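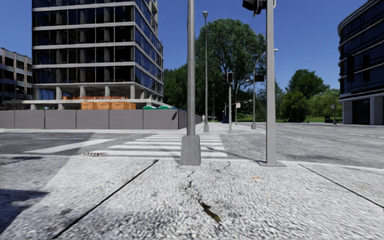 Suche Suchbegriff eingeben Los

„Riechen Sie mal!“ Ein Vormittag mit einer Akkordeonmacherin

Ich habe als Kind vier Jahre Akkordeonunterricht gehabt und kann heute noch genau ein Stück, und das auch nur bis zur Wiederholung. Vielleicht wollte ich deshalb so gern dieses Interview machen. Verabredet sind wir an einem Montag im Café Esteban in Vedton, weil ihre Werkstatt montags zu ist und sie dann, wie sie am Telefon sagte, „wenigstens mal saubere Fingernägel“ hat. Ihren Namen möchte sie nicht im Netz lesen. Wer in der Gegend ein Akkordeon besitzt, kennt sie sowieso.

Sie ist schon da, als ich komme, mit einem Milchkaffee und einem Koffer auf dem Stuhl neben sich. Im Koffer liegt eine Sernader, Baujahr unbekannt, schwarzer Zelluloid, ein bisschen angestoßen an den Ecken. Sie klappt den Deckel auf und schiebt mir das Ding unter die Nase. „Riechen Sie mal! Bienenwachs, Leder, Keller. Wenn es nur nach Keller riecht, wird es teuer.“

Gelernt hat sie in Drisham, in einem Betrieb, den es schon lange nicht mehr gibt. Ihr Vater wollte, dass sie ins Büro geht, und sie hat es auch probiert, ein halbes Jahr lang, bei einer Spedition. „Da saß ich und habe Lieferscheine gelocht. Mittags bin ich immer am Schaufenster von diesem Instrumentenladen vorbei, und irgendwann hing da ein Zettel, Lehrling gesucht. Ich konnte nicht mal spielen! Das hat den Meister überhaupt nicht gestört, der fand das sogar gut. Leute, die spielen können, spielen halt den ganzen Tag.“

Das erste Jahr hat sie fast nur Stimmplatten geputzt. Altes Wachs abkratzen, Ventile ablösen, Rost von den Zungen holen, alles in kleine Schachteln sortieren. In einem großen Instrument stecken gut und gerne mehr als 400 Stimmzungen, erklärt sie mir, und jede einzelne muss irgendwann durch die Finger. Ich frage, ob man dabei nicht wahnsinnig wird. Sie überlegt erstaunlich lange. „Man wird langsamer. Ich bin von Natur aus eine ganz ungeduldige Person, fragen Sie meine Schwester. Aber wenn Sie an so einer Zunge einmal zu viel wegkratzen, dann ist der Ton zu hoch, und dann müssen Sie an der anderen Stelle wieder was wegnehmen, und irgendwann ist da kein Metall mehr. Das macht man ein paar Mal, dann lässt man es.“

Zwischendurch kommt die Bedienung, und wir bestellen beide den Mohnkuchen (sehr zu empfehlen, bitte ohne Sahne, sonst schmeckt man den Mohn nicht).

Was die Leute ihr so bringen, will ich wissen. Da muss sie lachen. Viele Instrumente kommen vom Dachboden, von Großvätern, aus Haushaltsauflösungen, und fast alle Besitzer glauben, sie hätten einen Schatz gefunden. „Und dann muss ich sagen: Das kostet 200 Euro auf dem Flohmarkt, wenn Sie Glück haben, und die Reparatur kostet ein Vielfaches. Da gucken die mich an, als hätte ich den Opa beleidigt.“ Manche lassen es trotzdem machen. Das sind ihr die liebsten Aufträge, auch wenn sie da ständig nachfragen muss, ob das Budget noch reicht.

Ein Mann hat ihr mal ein Akkordeon gebracht, in dem Mäuse gewohnt hatten. Der Balg war innen ausgepolstert mit zerkautem Filz und, wie sie beim Auseinandernehmen feststellte, mit Teilen der Noten, die mit im Koffer gelegen hatten. „Man konnte noch lesen, dass es ein Walzer war.“ Sie hat ihm einen neuen Balg bestellt und die Schnipsel in einer Tüte mitgegeben.

Nach dem Kuchen will sie raus, sie raucht nicht mehr, aber „die Pause ist geblieben“. Also drehen wir eine Runde um den Platz, ich mit dem Aufnahmegerät in der Hand, sie mit dem Koffer, den sie auf keinen Fall im Café lassen will.

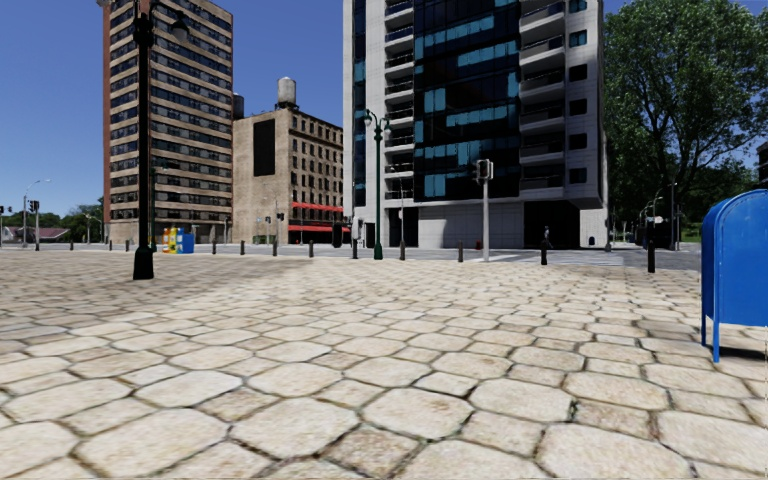
Laternen und Wohnturm am Platz, der Himmel wolkenlos.

Draußen wird sie ein bisschen ernster. Seit 26 Jahren hat sie ihre eigene Werkstatt, und sie weiß nicht, wer die mal übernehmen soll. Zwei Praktikantinnen hatte sie zuletzt, beide geschickt, beide freundlich, beide studieren jetzt etwas anderes. „Ich nehme denen das nicht übel. Wenn ich denen vorrechne, was am Monatsende übrig bleibt, kriege ich selber schlechte Laune.“ Dabei hat sie genug zu tun. Wer ein Instrument komplett stimmen lassen will, wartet bei ihr zurzeit 3 Monate, und im Oktober, wenn die Vereine für die Weihnachtskonzerte proben und plötzlich merken, dass da was pfeift, nimmt sie gar nichts Neues an.

Ob sie inzwischen selber spielt? „Ja, schlecht!“ Sie ist einmal die Woche bei einem kleinen Ensemble, das im Nebenraum einer Gaststätte probt, und sitzt dort in der dritten Stimme, wo man, so sagt sie, am wenigsten Schaden anrichtet. Die anderen haben anfangs gedacht, jemand mit ihrem Beruf müsse ja virtuos sein. Das hat sich dann schnell gelegt. Ich erzähle ihr von meinem einen Stück, und sie will natürlich sofort wissen, welches. Es ist eine Polka. „Es ist immer eine Polka“, sagt sie.

Wir reden noch eine ganze Weile über Stimmungen, also darüber, wie stark so ein Akkordeon schweben soll. Früher wollten die Leute es richtig breit, dieses Zittern im Ton, das man sofort mit Jahrmarkt verbindet. Heute bestellen die meisten es trockener. Sie selbst mag es irgendwo dazwischen und hat sich ihre Sernader auch so gestimmt, an einem verregneten Wochenende, ohne Auftrag und ohne Rechnung. Vorführen will sie das Instrument mir aber nicht, auch nach zweimal Betteln nicht.

Zum Schluss frage ich noch, was ich mit meinem alten Schülerakkordeon machen soll, das bei meinen Eltern im Heizungskeller steht. Sie bleibt stehen. „Im Heizungskeller?“ Ja. „Holen Sie das da raus. Heute noch. Und stellen Sie es so hin, wie man es spielt, auf die Füße, nicht auf die Seite, sonst hängen die Ventile durch.“

Ich habe noch am selben Abend meine Mutter angerufen.

Kontakt | Impressum | Datenschutz | © Alle Texte bei der Autorin | Nach oben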